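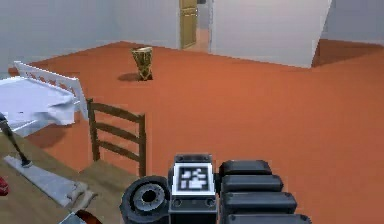
## Footfall noise through a timber floor: mat, ceiling, or both?

**zgriha** · 14 July 2018

Upstairs room, hard finish glued straight to chipboard, 200 mm joists at 400 centers, plasterboard ceiling below nailed directly to the joists. No insulation in the void as far as I can tell. The tenant downstairs complains about two things: a low thud when someone walks, and a sharper knock when a chair or the bed moves. Budget is limited and I would like to keep the ceiling intact. Is a rubber underlay under a new floating floor enough?

Žofie

**s_thevar**

For the knock, yes. For the thud, mostly no. A thin resilient layer works from about 500 Hz up. Walking energy on a light timber floor is well below that, where the whole deck moves as a plate and the layer is too stiff to matter.

Fill the void with mineral wool if you can get at it from above. Then decouple the ceiling.

**hdemch**

Disagree on the order. Lift one board first and check how the chipboard is fixed. In the Astden flats half the deck screws had missed the joists. We refixed the deck with glue and screws and the complaint dropped to almost nothing, before any acoustic product was bought.
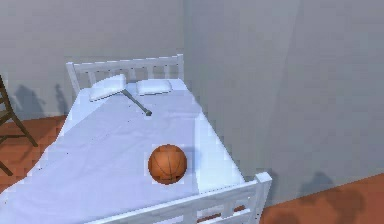
Furniture legs are the other cheap item. Four felt pads under a bed will do more for a scraping noise than a full sheet of foam under the floor. Check the joints in the bed too, as a racking frame puts its noise straight into the deck through the posts.

**s_thevar**

Loose deck gives squeaks and rattle. She described a thud. Different mechanism.

**hdemch**

She described what a tenant said. Tenants call everything a thud.

**nat_g**

Test before spending anything:

1. One person walks heel first in socks, another listens below.
2. Same person, hard shoes.
3. Drop a ball from waist height at midspan, then next to the wall.

If 1 and 2 sound alike below, a soft layer won't help much. If 3 is far louder at midspan, the deck is too flexible and you are looking at stiffening or added mass. 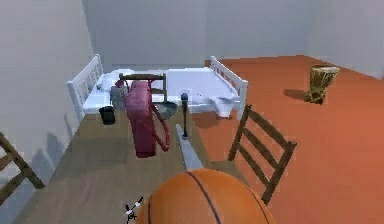 Keep the windows shut for all of it and write down which joist bay you were over. I use masking tape on the skirting at each joist line. Leave the furniture where it is, as the load changes the result.

**zgriha**

Ran it this afternoon. Socks and shoes differ a lot, shoes being much sharper. Socks still audible. Midspan louder than at the wall, but I would not say far louder. Two boards near the door move under a heel.

**hdemch**

Refix those two first.

**nmeireles**

Agree with refixing, but the sock result says you will still have a low-frequency problem. Dense board, 14 mm, on the existing deck under the resilient layer is a middle option. Check door clearance and the added dead load before ordering.

**s_thevar**

Still won't match an independent ceiling.

**zgriha**

Ceiling is out for this year. Plan is boards refixed, pads on the legs, then repeat the test at the same tape marks. I'll post the results in this thread.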